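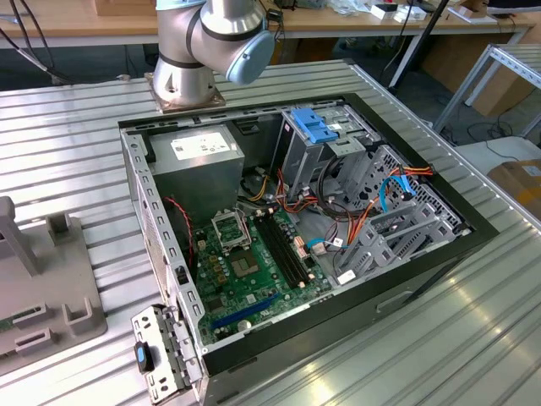 Nenham Hardware Workshop
Bench Notebook

Search this notebook Search Go

Entry date: 2023-07-03
Location: Bench 2
Subject: Desktop tower, unit 113, inspection and wiring record
Project: Vustitus

Purpose

Unit 113 is a desktop tower held in the workshop's training stock. This entry records its condition with the side panel removed and sets out the work required before it is used in the October course. The memory and the processor were already out of the unit when this entry was opened. Both are to be treated as missing until they are matched to the stock list.

The stock card gives the shelf number as 522 and the status as "complete." The status is wrong and should be changed to "incomplete – for parts check."

Condition of the case

The tower is to be kept on its side for all work, open side up. It should not be stood upright while cables are unclipped. The hinged metal bracket swings out past the case and is easily caught by a sleeve. Colleagues moving the unit along the bench should lift it clear and should not slide it.

The power supply remains installed and carries its label. The rating was not copied into this entry. It should be read from the label itself and written on the stock card. The entry now on the card was copied from another unit of the same batch and cannot be relied on.

The blue latch at the optical drive bay has not been tested. It should be worked by hand before any drive is fitted, and the result noted below under Open items.

Wiring

The wiring takes up most of the time on this model. The power leads leave the supply in one heavy bundle and then spread out toward the drive bays and the board, with the data cable looped across the same space. A student who begins pulling connectors without a plan will lose track of which lead belongs where, and the previous course group did so on two units.

The following order is proposed for the course sheet:

1. Draw the cable runs on paper before touching anything.
2. Tag each power lead at the connector end. Use the Orix paper tags, which take pencil.
3. Release the data cable by its plug. It is not to be pulled by the flat part.
4. Release the drive power leads and fold them back toward the supply.
5. Leave the thin red-and-black pair until last.
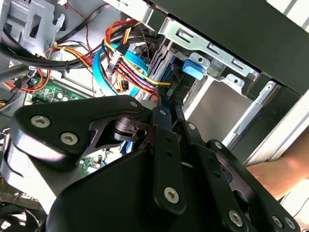
The tags should be written in full words. Abbreviations used in the spring entries ("PD," "DL") have since been read in more than one way by different colleagues, and the index at the back of this notebook does not list them.

Existing cable ties may stay in place during the exercise. If a tie has to be cut, a new one goes on in the same position, and the change is entered on the card. Twenty minutes is allowed for tagging. The earlier sheet allowed less, and most groups had not reached the drive leads by the end of that time.

No connector is to be forced. Power connectors of the older type grip tightly and should be eased out by the body, with the other hand holding the drive steady. If a pin backs out of its housing, work stops and the lead is set aside for repair.

Board

The motherboard bears the DELL name. The processor socket is exposed and its metal frame is open. The frame should be lowered gently and a cover placed over the socket before the unit goes back to the shelf. The contact area is not to be touched or wiped. A supply of covers was requested from Arnardóttir and has not yet been received – clean card, cut to size, is acceptable until then.

The memory slots are empty. Their end latches are to be checked one at a time for cracks before any module is inserted. The coin-cell battery is still on the board. Its voltage is to be measured and entered on the card in ink, together with the initials of the person who took the reading.

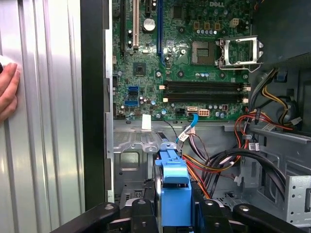 Open items

– Correct the status on the stock card for shelf 522.
– Copy the power supply rating from the label.
– Test the optical drive bay latch.
– Measure the coin cell.
– Cover the processor socket.
– Find the processor and memory, or raise a replacement request under Vustitus.
– Replace the spring course sheet with the wiring order given in this entry.

Side panel and screws

The side panel is to be stored with the unit and marked 113 on the inner face in removable pencil. Screws go in the lidded tin and not in the bench tray, where they have been mixed with screws from other cases. The tin label should give the unit number and the shelf number.

Any colleague closing an item should strike it through and initial it on this page. Further readings are to be entered on the stock card.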